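Toy library in Haseck to reopen in larger space

April 2023

HASECK - The Lemimlow toy library will move into the former shoe store on Urban Street next month, giving it room for a collection that has outgrown its two shelving units in the town hall basement.

The library lends toys, puzzles and board games to families with children up to age eight. Members pay a yearly fee and may keep up to 3 items at a time. Loans run for four weeks and can be renewed once if no other family is waiting.

More than 300 families are signed up, many of them from Didness and the farms along the river road. The old room could hold only part of the collection, so larger items such as play kitchens and ride-on cars were kept in a garage across town and had to be requested in advance. 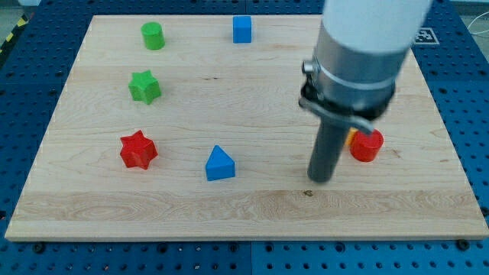

The new space has a ramp at the front door, a restroom with a changing table and parking in the rear. The town has agreed to a lease of 100 dollars a month through the end of next year. Shelving came from a school that closed its reading room.

The basement location will stop lending two weeks before the move. Items due during that time may be returned at the town hall front desk, and no late fees will be charged.

Opening hours will stay the same until September, when the library plans to add an evening for parents who work during the day. Donations of clean, complete toys are welcome after the move. Stuffed animals and toys with missing parts cannot be accepted.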